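Ticket 1459: left gripper drops food props, right hand fine (sort of)
Opened by: Beatrice Mwakyusa
Assigned to: Adelmo Greco
Site: Drulville bench
Status: open, waiting on pads
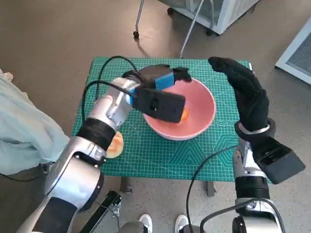
Left gripper down in the pink bowl, pads on the orange piece. Right hand parked.

Beatrice, 9:10 am
OK so I'm opening this as its own ticket because the old one got hijacked by the network thing. We've got the two-finger gripper on the left arm and the five-finger hand on the right, same as the plan in the Skusitz doc, and I'm trying to get a fair comparison of the two on the bowl task before we order more of either. The bread is easy. The left gripper gets it off the mat all day long. The orange piece in the bottom of the bowl is where it all goes wrong!

What happens: the arm comes in over the rim, goes down, closes, reports a good grasp, lifts, and then the piece slides out somewhere between the bottom and the rim. Sometimes it doesn't even leave the bottom. The controller is perfectly happy the whole time and says "object held" with nothing in the fingers, which makes the logs useless for scoring. I've been watching every run and writing it down by hand like it's homework.

Things I've already tried:
Re-homed the gripper. No change.
Lowered the closing speed to half. Slightly better maybe, but I could be kidding myself.
Swapped to the other profile (the "soft" one). Worse. It barely squeezes.
Rotated the wrist a quarter turn. It hits the rim on the way out, so I put it back.

Firmware on the gripper is whatever shipped. The Arkadum controller is on the May build.

Adelmo, 9:42 am
Thanks for splitting it out, the other ticket was getting silly. Couple of questions. What's the force limit set to? And are you closing at the bottom of the bowl or a little above it? From your picture it looks like the pads are pressing down on top of the piece, and I'd like them on either side of it. If it closes from up there it'll just squeegee the thing across the bowl.

Also can you send me the position reading when it says "object held"? Just the raw number at the end of the close, one good grasp on the bread and one bad one in the bowl.

Beatrice, 10:25 am
Force limit is 2,000 in whatever units that page uses (please, somebody label that page). I tried to pull the readings through the web panel and the grasp history link gives me a 404, so I went in over serial and got them that way. Bread, good grasp: it stops at 1,459, yes same as the ticket number, I did a double take too. Orange piece, bad grasp: 129. That's pretty much shut, isn't it? Why would it call that held?

On the height, you may be right. I taught the approach point on the flat mat with the bread and then reused the height for the bowl with an offset I eyeballed. I know, I know.

Adelmo, 10:51 am
Yep, 129 is shut. The default threshold for "held" on that driver is 100, so anything above that counts, and your pads have enough squish in them that they never get all the way down to it. That explains the happy logs. Set held_min to 300 for now and you'll at least get honest failures. The 404 is a known thing on the May build, the page got renamed and the menu didn't. Serial is fine until the next one.

For the height, teach the bowl separately. Jog down with the fingers open until the pads are beside the piece, stop before the tips touch the bowl, save that as its own point. Don't use the offset at all.

Beatrice, 1:30 pm
Did both. The held flag now behaves, it says "empty" when it's empty, so that part I'm calling fixed (yay). Re-taught point is much better too. It gets hold of the piece and comes up off the bottom way more often than it did this morning, but I'm still losing some of them near the rim. When it slips, the piece seems to roll out sideways, so I think now it's really the pads. The surface just doesn't bite on that shape.

One more thing while I was in there. The cable up off the left forearm makes a pretty big loop, and at the lowest point of the reach it sways over the gripper. I haven't seen it touch anything but I don't love it. Can I clip it back, or will that pull on the connector when the wrist turns?

Adelmo, 2:05 pm
Clip it at the forearm only and leave the slack past the wrist joint. Then run the wrist through its full turn by hand, slowly, before you power it, and if the cable goes tight anywhere, unclip it and tell me.

Pads: Ferraro makes a ribbed set that fits that finger. I'll order two pairs. I used them on a different gripper and they were good on round stuff, a bit grabby on bread though, it left marks. So keep the stock ones.

What about the right side? You said sort of fine.

Beatrice, 2:40 pm
Right hand is parked pointing up for now so it stays out of the way of the bowl. I ran it on the bread before lunch and it holds on great, but it's slow, and the glove makes the fingertips kind of fat for getting down inside anything. I haven't tried it in the bowl yet. I'd like to do that with the new height first and then again after the pads come in, so both sides get the same treatment.

Cable is clipped at the forearm, wrist turned all the way with no tight spots. Leaving held_min at 300.

Adelmo, 3:15 pm
Sounds good. Pads ordered. Keeping this open until you've run them, and I'll start a separate one for the menu link.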